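April
By Trí Lại

The open day at Fustgate starts at ten, and by a quarter past there is a line for the coffee. The company rents the ground floor of a former printing plant in Gwynne. Twice a year it lets people in to see how it teaches robots to handle household things. This spring 265 people signed up. I went with the second group, 20 of us, mostly parents with teenagers and a few retired machinists.

Our guide began with what we would not be seeing. There are two robot arms in the building, and both were switched off for the morning. Most of the work is done by people holding grippers in their hands. A person does a chore with the gripper, the camera on it records the chore, and the recordings are used later to train the arms. Fustgate calls one recording a take. A good operator does 500 takes in a week.

The stations run down one long wall, with gray curtains hung around them. Each one is set up as a small piece of a home. Ours had a wooden cabinet with a drawer and a shelf above it, and the things on the shelf were what you might find in any house — a blue towel, some books, a lidded tea cup on its saucer. The guide told us the drawer had already been pulled open and pushed shut 1,383 times.

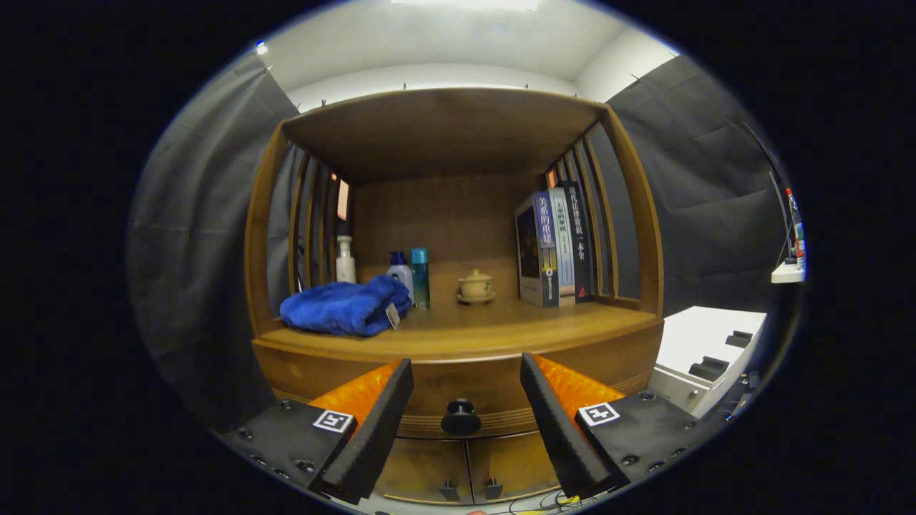 Anyone over twelve could try. The tool is heavier than I expected, and you squeeze a trigger to bring the two fingers together. They are black, with orange pads on the inside, and the pads grip better than they look like they would. My first try at the drawer went badly. I came in too high, closed on air, and then bumped the knob with the side of one finger. The second time I got hold of it and pulled too fast.

"Slower," the guide said. "It has to be something the arm can copy."

A girl of fourteen or so went after me and did it cleanly three times in a row. Her father asked if the job paid. It does, by the hour, and Fustgate is hiring for evenings.

The takes go to Pletgate, a software firm across the river, where a team sorts them and throws out the bad ones. Mine will be among those. The trained system then goes back onto the arms in Gwynne for testing. The first customer is Treketness, a chain of assisted living homes that wants help with fetching and putting away. The guide would not give a date for that. She said drawers were coming along well and towels were still hard.

One of the machinists wanted to know what happens when a drawer sticks. She told him the operators record that too, on purpose, with a strip of felt wedged in the runner. He seemed to approve and asked to see the felt.

The tour takes almost an hour, and the next open day is in the fall. Sign-up is free, but the morning groups fill first. Parking is behind the building, through the second gate.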